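From: Karla Chávez
To: Sesell kitchen list
Subject: Re: sorting the utensils

Tonantzin Mendoza wrote:
> Do you keep spoons and chopsticks together? Mine are a jumble.

Oh Tonantzin, so are mine! I finally got around to it, and the black plastic spoon was the first thing I had to make up my mind about.

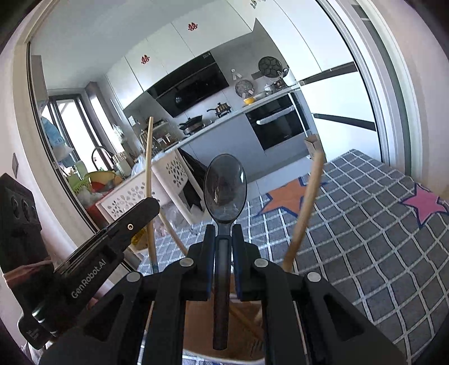
Photo: Su-bin So

I'm giving that one a spot nearer the stove, within reach of the wok. The wooden chopsticks are another story, and I do love them, but I never can find two that match.

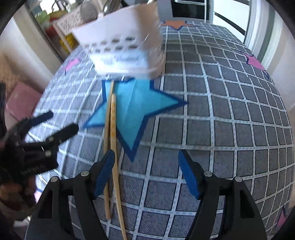

So I'm pairing them by length and not fussing over the color (Aurelio fusses enough for both of us). 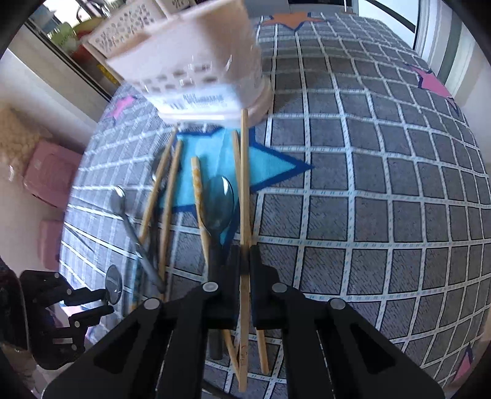 Metal spoons can share the white holder with them, I think. How do you all do it?

Hugs,
Karla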